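Okay, open day at Tronska, a thread! I drove out on a whim and stayed four hours, so get comfy.

First off, the building is way bigger than it looks from the road. They said 800 people signed up and I believe it, the line for badges went past the bike racks. I was number 147 and felt pretty smug about it.

Ground floor is all conveyor stuff. The Ireck folks had a sorting line going with mail tubs and it was LOUD. Cool for about five minutes, then my ears gave up and I went looking for coffee (bad coffee, great cookies).

Upstairs is where I should've started. The Zoto team does everything in simulation before it goes anywhere near a real arm, and they let you sit in for a 20 minute session. You pick a room, pick a chore, and somebody on the team talks you through the settings.

My group got a room called Tlapale. No idea why, I asked and got a shrug.
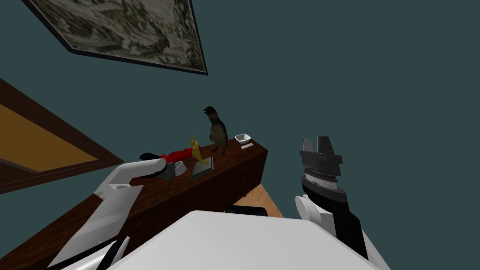

I've wanted to try a two-arm simulator ever since I quit my old warehouse job, and this one did not disappoint. The guy running it said flat stuff is what he worries about, so of course I wanted to know about the little white bar by the edge of the counter. The red cloth seemed way easier to me - you just pinch it, right? He laughed and said cloth is a whole other headache. Also I'm a bit in love with the black bird.

They're doing another one in July and I already put my name down. Bringing my own coffee this time. If anybody wants to carpool from the north side, message me, I've got room for two and a lot more opinions about cookies.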